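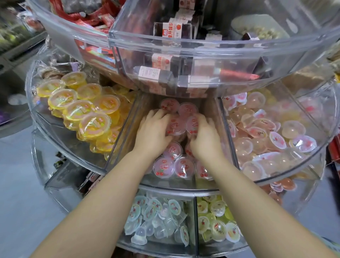 The rental unit, month four

So I promised an update on the Zudcombe house and then went quiet for most of the summer. Sorry! The short version is that the downstairs unit is finished and has tenants in it, the upstairs is still a mess, and I have opinions about drywall now.

If you're new, I bought a two-family place last winter with the plan of living upstairs and renting out the bottom floor. The idea came straight from too many evenings of renovation TV, where a couple walks into a moldy basement and an hour later there's a kitchen with pendant lights and a check coming in every month. I knew it wouldn't go like that. I still sort of believed it would go like that.

The lower unit is 600 square feet, and when I got the keys it had one bedroom, a bathroom you had to enter sideways, and carpet in the kitchen. Carpet! It was glued down, too, and getting the glue off the floor took longer than anything else I did myself. I tried a scraper, then a heat gun and a scraper, then a rented floor machine from the tool place over on the Prurkard road, which finally did it. The dust got upstairs through the old vents and into my cereal.

I'd planned to keep the bathroom where it was and just swap the fixtures. Then the plumber opened the wall behind the tub and called me down to look, and you never want to be called down to look. The drain had been patched with what looked like three different decades of pipe. Once that had to come out anyway, we shifted the door over and turned the tub into a shower, and now you can walk in facing forward like a regular person.

The kitchen is the part I'm proudest of. I got a set of cabinets from a couple in Mesow who were redoing a perfectly good kitchen (bless them), and I painted them a dark green that I changed my mind about at least twice while the paint was still drying. The wall run fit almost as it was. The corner unit did not fit at all, so it's in my bedroom with a lamp on it. I paid for the countertop, and the guy who cut it also fixed the sag in the floor by the back door for 280 dollars, cash, in one afternoon. I'd been told to expect a lot more than that, so I made him a sandwich.

Now the money, because that's what people keep emailing me about. I'm getting 1,375 a month, with water included and electric on the tenants. It covers a good piece of the mortgage but nowhere near all of it, and I went over my budget by enough that I'll be catching up for a while yet. The inspection also had to be done a second time over a missing handrail on the outside steps. There are 5 steps. I had walked up and down them every day and never once thought about a handrail.

I was nervous about being a landlord who lives right overhead, and I still am a little. I take my shoes off at the door and I moved the washing machine away from the side where their bedroom is. They've been lovely so far - they even asked before putting up a shelf.

Upstairs I've got one working outlet in the living room and a hallway with no ceiling. I want to get the insulation in before it turns cold, so that's the job for September, and then the drywall people come back. I'm torn on whether to open up the wall between my kitchen and the front room. It'd be beautiful, but it's holding something up, and the beam quote made me sit down.

Next post will be the windows, including the one I painted shut from the inside. If anybody has gotten old wood sashes moving again without cracking the glass, please leave me a comment, I'll try pretty much anything at this point.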